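Flelano Bin Starter, sample recordings and notes

README for the sample pack, version 2

Flelano is a bin picking kit sold by Garkar. It consists of one small arm, a gripper with two lit fingers, a wrist camera, a fixed camera, a lined container, a bag of objects, and the software which records everything together. The sample pack is free. We publish it so that a buyer can open real recordings from the kit before paying for it, and test if the format fits with their own code.

Please read the part "Known problems" before you write to us. Most of the questions we receive are answered there.

What you download

The pack is 48 recordings, each in its own folder. In a folder there are:

wrist.mp4, the video of the wrist camera
fixed.mp4, the video of the fixed camera
joints.csv, the joint positions and the gripper opening, one row for each time step
events.csv, the marks that the operator made during the recording
notes.txt, free text from the operator, sometimes empty

Both videos are 30 images per second. The rows of joints.csv follow the fixed camera and not the wrist camera. When the two cameras drift, you should trust the time column and not the row number.

The file index.csv in the top folder has one row per recording, with the name of the operator, the objects which were put in the container, the lighting setting and the result. The result is written by the operator by hand after watching the recording. Possible values are picked, dropped, missed and stopped. "Stopped" means the operator pressed the stop button for any reason, and the reason should be in notes.txt.

Who made it

Amarachi Lawal designed the recording procedure and operated the arm for most of the recordings. Lawal Adeyemi wrote the export tool and checked the files. The gripper fingers are the Tijani type, which we also sell alone. The arm is a Dolberg arm with our own wiring.

The task

The operator puts objects in the container, starts the recording, and drives the arm with the hand controller to take one object and lift it above the rim. The object to take is named in index.csv in the column "target". The other objects stay where they fell. If one of them moves during the attempt, the operator does not put it back.

We chose to let the objects touch each other, and many customers ask for this. A block that lies alone on a flat table is an easy case and there is already plenty of such data. In our experience the difficulty begins when the target has a neighbour at one end, because the fingers have less choice of where to go.

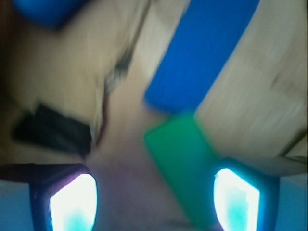 Wrist view with motion blur, green block just ahead of the lit fingers and a blue block touching its upper end.

Blurred images like these are kept in the pack. We discussed removing them and decided against it. If your model will run on a moving wrist, it will receive such images every day, and it is better to meet them in training. For people who want only sharp images, the script sharp_only.py writes a list of image numbers below a blur limit. The default limit is quite strict. You can change it with the option --limit.

The objects

The object bag contains coloured blocks, scouring sponges, a dimpled green ball, a blue toy bottle and some smaller parts. The colours repeat on purpose. There is more than one blue thing and more than one green thing, so a method which finds the target by colour only will fail in part of the recordings. The bottle is glossy and the sponge is rough, and this makes a good pair for testing.

The objects are ordinary and you can replace them with your own. The recording software does not need to know the shape of anything. It only stores the name you type.

The container

The container in the kit is lined with crumpled brown kraft paper, fixed over the rim with black tape. We know it looks simple. We tried a smooth plastic liner during the first season and the recordings became too similar to each other. The paper gives folds, ridges and small shadows, and an object will not always lie flat on it.

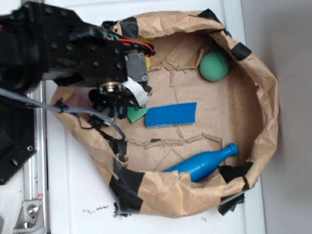
You can change the paper when it is worn out. Spare paper and tape are not in the box, but any kraft paper of normal weight is suitable. Press it into the container by hand, leave the folds as they come, and tape it at the rim. Try to keep the tape out of the part where objects lie. After a change of paper, please start a new session number in the software. The session number is the only way to know later which recordings belong to which liner.

Cables need attention. The thick cable must have enough length for the full movement of the arm, and it should be tied before first use. The manual has a drawing on page 13. If you tie it too short, the arm will stop with a torque warning when it reaches to the far side. If you leave it too long, it will enter the container and may push the light objects.

The fingers

Each Tijani finger has a lit pad on the inner side. The brightness can be set from the software in steps, and the value used is stored in index.csv under "pad_level". The light is strong at close distance. It will change how the colour of an object looks in the wrist video, mostly at the end nearest to the fingers, and you should remember this if you plan to use colour as a feature.

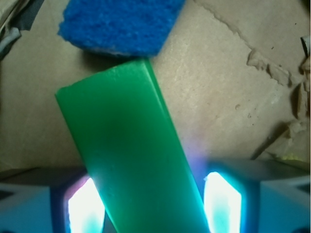
Green block lying between the two pads, its lower end turned pale by the light; blue sponge at the other end.

We do not correct the colour in the exported videos. A customer asked for a corrected version and we made a trial, but the correction depended too much on the distance and we were not satisfied with the result. If you succeed in doing it well, we would like to hear how.

The pads can be cleaned with a soft cloth. Do not use alcohol. Paper dust comes from the liner in normal use, so look at the pads at the start of each session.

How to use the pack

Unpack the archive to a folder with enough free space. Run check_pack.py first. It compares each file with the list and prints the names of files that are missing or damaged. Then run view.py with the number of a recording, for example:

python view.py 0013

A window opens with the wrist video on the left and the fixed video on the right, and a line under them which shows the gripper opening. Space bar is pause. The arrow keys move one image forward or back. The letter E jumps to the next event mark.

If you want to load the data in your own program, start from loader.py. It has few lines and no special libraries, and you may copy it in your project.

Suggested split

There is a file split.csv which puts each recording in "train" or "test". The split is made by session, so the paper folds seen in training do not appear again in the test. You may use another split, but please say so when you publish a number, otherwise the results cannot be compared.

What the pack is not good for

It is too small to train a policy from zero. It is made for trying the format, for fine tuning, and for teaching. One university course used an early version for a laboratory exercise in September and it was enough for that.

The pack has no depth images. The full kit can record depth if you add a depth camera, which we do not sell.

The pack has no force values. The gripper reports its opening and its motor current. The current is in joints.csv, but it is noisy, and you should not treat it as a force measurement.

Known problems

The wrist video starts a little later than the fixed video in the older recordings. The time column is correct.

In some recordings the arm hides a large part of the container from the fixed camera. This comes from the position of the camera in the kit and we consider it normal. The target may be hidden at the moment of grasp, and then the wrist view is the only view of it.

The names of objects are typed by hand. You will find "sponge", "blue sponge" and one time "spunge". The file names_fixed.csv gives one clean name for each, and loader.py uses it by default.

The torque warning is not written in events.csv. It is only in notes.txt, when the operator remembered to write it.

On some computers view.py opens with a grey window for a few seconds. Please wait.

Buying the kit

The kit is offered in two forms. The complete form includes the arm, already assembled and tested. The short form is without the arm, for people who own a Dolberg already. In the short form you must mount the fingers and the wrist camera yourself, and you will need a small screwdriver and some patience with the thin wires. Customers tell us it takes one afternoon.

We also offer a recording service. You send us your objects, we record them with the same procedure, and you receive a pack in exactly this format. The minimum order is one session. Objects must fit in the container and must not be sharp, hot, or filled with liquid. We return them after the work if you ask for it in the order.

Licence

You may use the sample pack for research, teaching and commercial evaluation. You may share results, images and trained models. Please do not put the complete archive on another server, but give the link to our page, so that people receive the corrected files.

Changes in this version

Sat 2 March: split.csv is now made by session. Two damaged wrist videos were exported again. The column "pad_level" was added to index.csv. The spelling of the object names is corrected in names_fixed.csv and left as it was in the original notes.

Contact

Use the form on the Garkar support page and choose "Flelano" in the product list. Questions on the files go to Lawal Adeyemi. For questions on the procedure or the recording service, write the name of Amarachi Lawal in the subject. If you report a problem with a recording, please include its number and the output of check_pack.py.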